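Keep the Planner Boring

Most of the arguments I get into about robot software are about the model. Which policy, how much data, how large a network. Those are fair things to argue about. But when I look at where the hours go in our work, the model is a small part of it. The hours go into the layer that decides what the arm should do next, and into the tools that tell us why it decided that. I think that layer should be as dull as we can make it.

I work on Stamico, a task layer that sits between a learned policy and the motor controllers. It takes a goal such as "empty the bowl into the trash" and breaks it into steps with a start condition and an end condition. The policy does the moving. Stamico decides when a step is over and which one comes next. The first version was a plain state machine with 20 states, and I could print it on one sheet of paper.

Then we replaced it. The new planner, Tralix, scored possible next steps with a learned function and picked the best one. It did better on our benchmark and it could recover from situations we had never written down. It also did things we could not explain. It would decide a bowl was empty while the bowl was still upright. It would go back to a step it had finished. Each time, someone had to sit with the logs for an afternoon, and the usual finding was that one score had been slightly higher than another.

On a Friday in November we ran both planners on the same task, 100 runs each. Tralix finished more of them. The state machine failed more often, but every failure had a name. We fixed the three most common ones the next week, and after that the two planners were close enough that I stopped caring about the difference. We went back to the state machine and kept the learned scoring for one thing only, choosing where to grasp.

People object that this doesn't scale. A home has more situations in it than anyone can list, and they are right about that. My answer is that most of those situations belong to perception and control. Whether the bag has slid down over the rim is a perception problem. How far to turn the wrist is a control problem. The question left for the planner is short: is this step done, yes or no? If the planner can't answer that, a smarter planner will mostly hide the fact.

Emptying a bowl is a good test of this, and I would rather see a demo of it than another block stacking video. The end condition is awkward. Food sticks. The inside of the can is dark. A bowl with a few specks left in it may count as empty or not, depending on what you plan to do with it, and somebody has to write that number down. We keep it in a config file with a comment beside it. In the learned planner it was spread over weights that no one on the team could point to.

The same goes for tooling. Our replay viewer, Nägeli, shows the camera view, the current step and the condition being checked, side by side on one timeline. It has no charts. It is the most used program we have written. When we moved to it, the list of open planner bugs stood at 266. It is now 111, and most of the drop came from people being able to see that two reports were the same bug.

I would ask anyone starting a project like this to write the viewer before the planner, and to keep the planner small enough to read in one sitting. 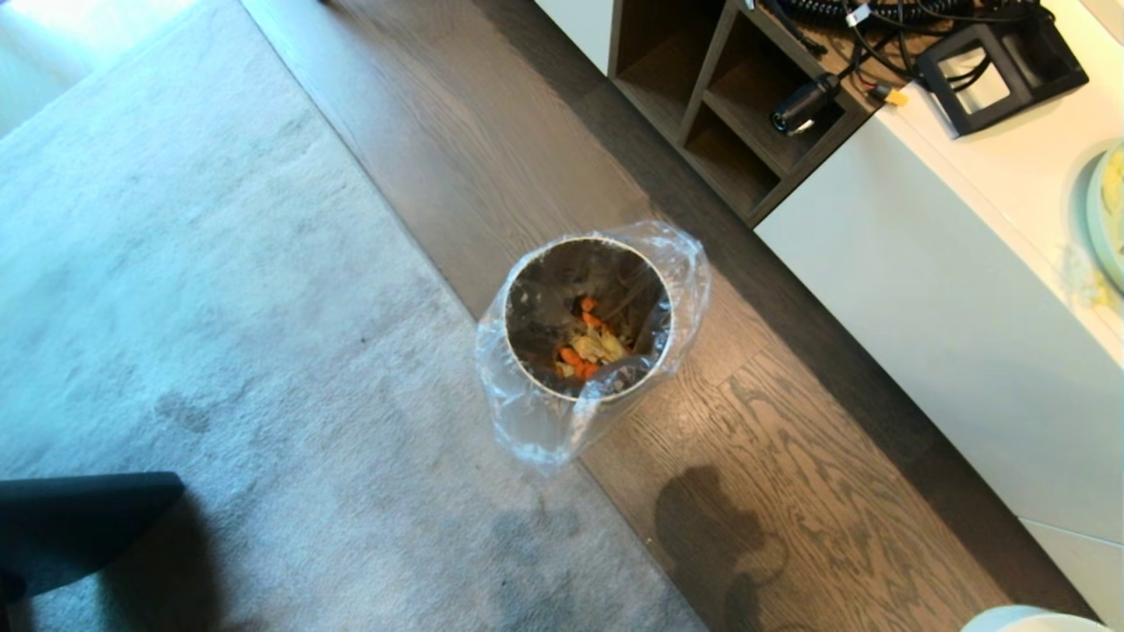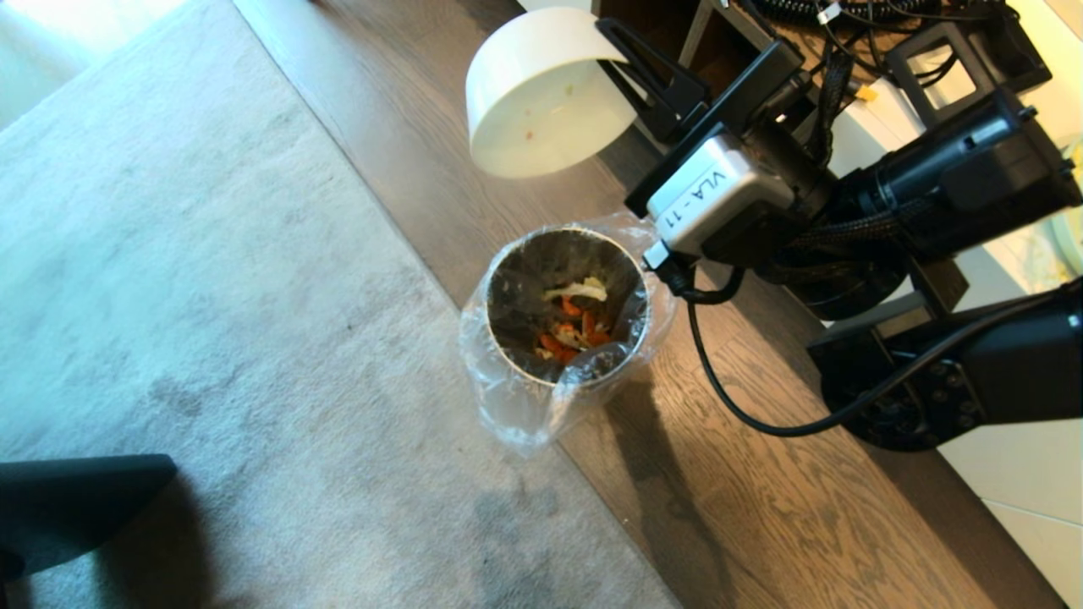
Food scraps in the lined can, and the bowl held upside down over it.

Page last modified: November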